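Spring news from the shop floor

27 April 2023

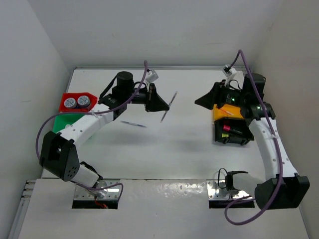
Well, we did it! The Grimov food pantry drive wrapped up in March and the final tally came to 1,348 cans and boxes, plus $722 in the jar by the front counter. Last year I was thrilled when we hit 200 in the first week, so you can imagine how I felt loading the van (twice, because I packed it badly the first time).

A huge thank you to Anastasia Karagiannis, who talked the whole Prellari Street block into joining in, and to the Nikolaidis bakery for feeding the sorting crew — those cheese pies went fast.

Next up is the Little League season. We're sponsoring the under-tens again, and 19 kids have signed up so far. They still need a second coach and somebody with a decent cooler. If you've got a free evening during the week, call the office and ask for me. Shirts are in the back room now, so parents can stop by any time before five to pick one up.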